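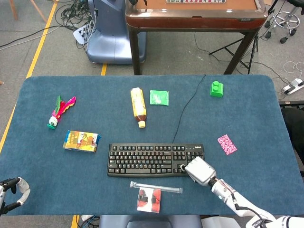 The comma should never be typed as a point, says one reply under my last entry, even when the old observer clearly meant decimals. I read this remark three times and I think it is correct, so I start again from the first book.

January, 4 in the afternoon. Rainfall books from Riviere, second pass.

Position now: 3336 rows are typed. Of these, the first 2000 were done with the old rule (comma becomes point, no note). I keep them in a separate file and will not merge before they are checked. New rule: type exactly what is on the paper in column A, put the value I believe in column B. It is slower, but the number pad does most of the work and my left hand stays on the page.

Difficult cases today:

The sign that looks like a 7 with a long tail. In the Trestach book it is a 1. In the Riviere book I find both forms on the same page, so perhaps two observers shared the month. I marked 12 of them with a question mark.

Empty cell and dash are different things. Dash means no rain. Empty means no reading was made, or the person forgot. Please do not fill empty cells with zero – I did it in the first file and the monthly sums came out too low for the missing days.

"Tr." is trace. I first understood it as Trestach, which cost me the whole morning.

Import into Nindotent still fails on the degree sign. When I save the file again with the other encoding it opens, but then the accents in the remarks column are broken. I have left it like this for now, the remarks can be fixed later.

To do: ask who has the missing Trestach book. Compare the totals at the bottom of each page with my sums. On page 3 the observer made the addition wrong, I have checked it twice, so a difference is possible also on other pages.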